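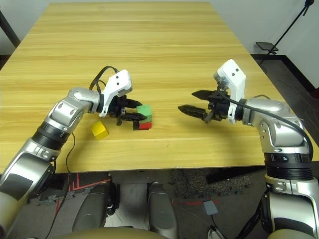

Thursday, November 7, 2024
Joltutness cube set, table work

Moved the cubes over to the light yellow table this morning. The old bench top had a dip near the front, and anything set down there rocked a little. Checked the new top with the long level in both directions before starting. Fine lengthwise. Front to back it was off by a hair, so one foot got a folded card under it. Replace the card with a proper shim when the Purnard order comes in.

Wiped the top with a damp cloth, then a dry one. Left it alone over coffee. Do not use the spray from the cupboard on this table, it left a film on the bench in October and it took two rounds of soap to get it off.

Colors in use: red, green, yellow. Blue is still in the drawer with a chipped corner. Weighed the other three on the small scale and got 36 g for each, so I am treating them as equal and not marking top or bottom.

Stacking, first part
Green on red, with yellow left to one side at an angle, clear of the stack. Two high only today. We had talked about going straight to three high with yellow on top, but I want the two-high numbers first.

Planned 12 rounds. Did them in two lots with a break between. The sheet has the full list, page 219 of the big binder. From memory the ones worth noting:

Round 4, green went on with a small overhang toward the window side. Stayed up. Counted it.
Round 7, red was not square to the table edge before green went on. Counted it but put a mark next to it.
Round 9, bumped the table with my hip. Did it over.

The wood grain is handy for lining things up. It runs straight across the table, so you can see right away when a cube face is turned. I had been thinking of ruling pencil lines on the top and will now skip that.

Sorting, second part
All three cubes down on the table, nothing stacked. Put the flat black square pad near the middle, with green and yellow to the left of it and red to the right. The pad is the one from the Clanduvard box. It does not have a place of its own yet, so it ends up in whichever drawer is open. It goes in the top drawer from now on, with the cubes.

Tried the pad nearer the front edge before lunch and did not like it there. You end up leaning over to check it. Middle of the table is better. I did not tape it down. If it creeps we can put two small dots of putty under it.

Red shows up best against the yellow wood. Yellow is the hard one to pick out, especially when the light falls on its top face. If we get to choose again I would trade the yellow for a darker color, or put something gray under it.
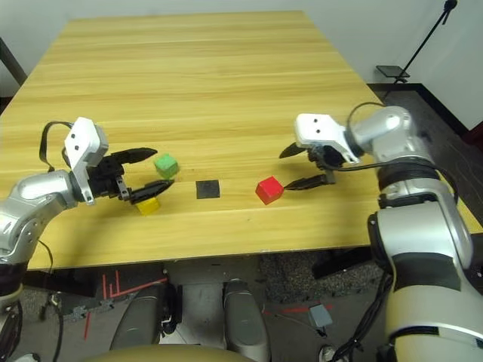

Comment added after lunch, from the Raju bench: please don't swap the yellow out yet. We have the whole October run with the same three colors and would like to be able to compare. If it is hard to see, try turning off the lamp nearest the wall first. Also the pad has a good side and a bad side, the bad side has a scuff in one corner. Keep the scuff down.

OK, yellow stays. Turned the pad over and checked, no scuff on the side that was up. Tried it with the lamp off and could tell the yellow edges a bit more easily, but that was late in the day and the light had changed anyway. Try again in the morning.

To do
Shim for the table foot.
Label for the top drawer.
Glue or replace the blue cube.
Copy the round 7 mark onto the clean sheet.
3 high, green on red and yellow on green, same spot on the table. Start with that tomorrow if the table is still level.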